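Painted Blocks Still Earn Their Shelf Space

December 28, 2025 | By Rhona Kerr

Last updated: 4:10 p.m.

Feven Bogale has kept a set of painted wooden blocks in her playroom for as long as she has looked after other people's children. The current set came from Onyeka, a small toy shop that sells them by the bag.

"I bought one bag and then went back for another," she said. "One bag is fine for one child. With 3 children you get arguments."

She stores them in a canvas tote and tips them out on the carpet after breakfast. She used to set them on a low table, but the noise of blocks hitting the floor bothered the neighbors downstairs.

"Carpet is harder to build on," Bogale said. "A tower leans sooner. The older ones learn to put something wide at the bottom and press it down a bit. I don't show them that."

Red and green get used the most, she said. Yellow ones tend to stay in the bag unless a child is making a road. 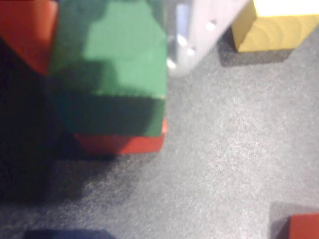
Awuor Rotich disagrees about the carpet and says children should get a hard, flat board to build on, at least until they are four, so that a tower falls for reasons they can work out.

Bogale has heard that before. "I tried a board. They stood on it," she said.

Paint wears off at the corners first. She wipes the blocks with a damp cloth and lets them dry on a towel overnight. Any block with a splinter gets sanded, and she doesn't repaint it.

The replacement bag cost her 77 dollars this December, more than she wanted to pay. She plans to keep the old blocks in use as well.

"They all go back in the same tote," she said. "The kids don't care which ones are new."

12 comments | 77 shares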